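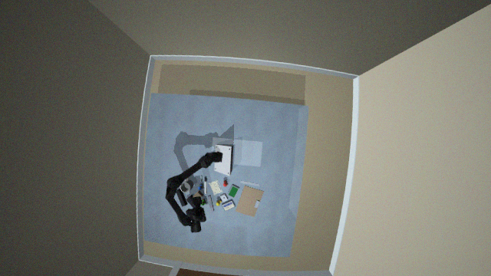

## Learning to love the mending pile

If you'd told me in January that I'd be spending my evenings darning socks, I'd have laughed and gone back to my phone. But we ran our first mending month this spring, and I have come out of it completely hooked! Around 80 of you signed up, and between us we logged 3,074 repairs – hems, buttons, elbows, zips, one tent and a frankly heroic number of socks.

The idea was simple enough. Pick something from the pile each day for 31 days, fix it as well as you can, and write it down in the shared notebook. You could do a button and call it done. Plenty of people did exactly that on the tired days, and the buttons added up faster than anything else.

### What we learned about darning

Most of us started with wool socks, and most of us pulled the first darn far too tight. The edges pucker, the heel goes lumpy and you can feel it all day in a boot. What worked much better was starting well outside the hole, in the sound knitting, and leaving a tiny loop at the end of each row (the yarn shrinks a little in the wash and takes up the slack). Go up and down first, then weave across, over and under, and don't worry if it looks like a bird's nest for the first few rows. It settles.

You don't need a proper darning mushroom either. An orange does the job, and so does a small jar or the back of a ladle. I've gone back to the orange myself, partly for the smell.

For yarn, several of you recommended the Bremesard sock wool, which comes on little cards in lots of colours, and I can see why you like it. It's thin, it's strong and it doesn't split when you catch it with the needle. I've been using the mustard on everything I own. My grey socks have never looked so cheerful.

### Jeans, and the great patch debate

Nothing in the notebook caused as much discussion as jeans. One camp wants the patch inside, matched to the denim, with stitching so small you'd have to kneel down to find it. The other camp wants a bright square on the outside and is not afraid of orange thread. I love both! My only firm advice is to cut the patch bigger than you think. Worn denim is thin for a good way around the hole, and a mean little patch will tear out at the corners within weeks. Round the corners off while you're at it.

If the tear is at the inner thigh, use something soft. An old shirt is lovely there. Spare denim rubs, and you'll be cross with yourself by lunchtime.

A few of you tried sashiko, the running-stitch style from Japan, and the results in the notebook are gorgeous. Start with plain rows before you try the crosses or the waves, keep the stitches about the length of a grain of rice, and smooth the cloth with your fingers every row or so. Long needles help a lot.

### Zips

Ah, zips. So many people think a zip that splits open behind the slider has had it, and very often the slider has just gone loose. Try squeezing each side of it gently with small pliers, a little at a time, and run it up and down between squeezes. I rescued 2 coats this way in a single evening and felt like a magician.

For a stiff one, rub a pencil along the teeth. A candle stub works too, though I'd keep it off anything pale.

### Next time

We're going again in October, when the jumpers come out of their drawers and the moth holes make themselves known. The Trevis swap shelf will be open all through the month for spare thread, odd buttons and fabric scraps, so please keep hold of yours. We're especially short of brown buttons and anything in corduroy.

The notebook is still open if you want to add a late repair or borrow an idea, and beginners are very welcome. Bring a sock.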